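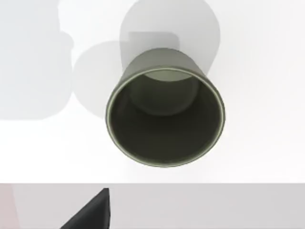
Monthly safety check, cup cell, Vuldale packing hall
Date: 27 October 2026
Checked by: Kamol Siriwan. Present for the day shift: Hiba Bataineh. Copy to: Marjatta Pitkänen

Marks used: OK, Repair, Talk (means it must be discussed with the shift before next check).

1. Emergency stops, both sides of the cell
OK. Pressed each one with the arm moving in slow mode. The left button is stiff but it works.

2. Gate switch
OK. Arm stops when the gate is opened. It does not start again by itself when the gate is closed.

3. Gripper fingers, wear and tightness
Repair. One screw was loose by a half turn. Tightened today, but I want new screws from Clamex, the same type as in the manual. Please do not use screws from the general box.

4. Gripper approach to the cup
OK. Cups must stand with the mouth up. If a cup is lying on its side, the operator stops the cell first and only then puts in the hand. I saw this done correctly every time.

5. Table surface
OK. Clean, no oil. The white top shows dirt quickly and the shift likes this.

6. Lighting
Talk. The evening shift wrote in August that shadows on the table make it hard to judge how far the gripper is from the cup. A second lamp was promised and is still not mounted. Samran Yensuk has the order number, 116.

7. Floor marking and walking path
Repair. The yellow line is worn near the pallet place. People now walk closer to the cell than before, as the old packing bench is gone and the way looks free.

8. Noise at operator place
OK. Lower than with the old machine. Hiba says that she can now hear the forklift coming.

9. Work position and breaks
Talk. Before the arm came, one person placed 2000 cups in a shift by hand. Wrist pain is reported less. But watching the cell is standing work, and two persons told me of sore feet and of being sleepy after lunch. I propose changing places every 95 minutes and a high chair by the screen.

10. Training
Repair. Vija Kivi came from the Brasley line and has not yet had the restart course. Until she has it, she can load and unload but shall not reset a fault.

11. Fault book
OK. 2 stops since last check, both written with time and name.

Open points to be closed before next check: 3, 6, 7, 9, 10.

Signed: K. Siriwan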